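Fingertip pads tearing after a few weeks, what's your swap schedule?
Posted in: Grippers and end effectors
6 replies

drirkuser_bench
We run one three-finger hand on a single arm here at Vullthorpe. Mixed small boxes, light duty. I replaced all the fingertip covers in May and at least one is already splitting at the end. The manual says to inspect every 300 hours but gives no limit for what counts as worn out. When do you change yours?

pzoega
How many hours since the swap? And are you gripping with the tips or letting the fingers wrap?

drirkuser_bench
Counter says 1003, so I missed a few inspections. Mostly tip grips on carton edges.

Close-up from the wrist side. Check the end of the big fingertip, and also the pad under the bracket, which has a crack running along it.

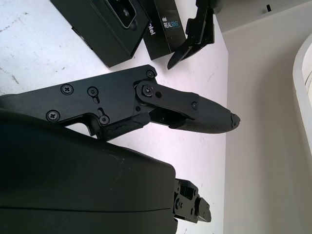
Re: Fingertip pads tearing after a few weeks

pzoega
The tip is done. Once a lump is separating like that it will come off in a part or under a carton. Change it before the next shift. The grip pattern behind it still looks usable, but you can't replace half a cover.

The pad I would change at the same time. You already have the tool out.

Poul Zoëga

stoj_cell6
I don't agree on the pad. On ours the pad takes almost no load in a tip grip, and we ran a cracked one all winter with no effect on picks. Put a paint pen mark at the end of the crack and look again at the next inspection. If it hasn't grown, leave it. The tip, yes, replace it.

pzoega
Fine if you do the inspections. He just told us he skipped them.

drirkuser_bench
Fair. I ordered both. Anything to watch when I take the finger apart? Last time I only peeled the covers off and pushed new ones on.

bjarke_th
This is how I do it on our hand at Zederitz. Yours may differ, so check the drawing.

1. Park the arm, cut power to the hand and lock it out. Don't rely on the software stop.
2. Photograph the bracket before loosening anything. If you move the screws in the slots you need to get them back to the same position.
3. Pull the old cover and clean off all the old rubber. Bits left behind make the new one sit crooked, and then it tears early.
4. Work the pivot by hand. If it feels gritty, clean it now.
5. Fit the new cover dry. No grease or soap.
6. Redo the finger zero and run slow open and close cycles before you put a box in front of it.

We change every tip at 62 days whether it looks bad or not. It costs us some good rubber but we plan the stop.

Bjarke Þrastardóttir

stoj_cell6
Dry fit is a pain with new covers. I use a little isopropyl and let it flash off. Never had one slip.

bjarke_th
That works if you wait long enough. We had people who didn't wait, so the sheet says dry.

drirkuser_bench
Thanks. Parts are in. I changed the tip and the pad, marked the bracket first, and redid the zero. The old cover came off in two pieces. I set a reminder at 300 hours and will post what the new one looks like then.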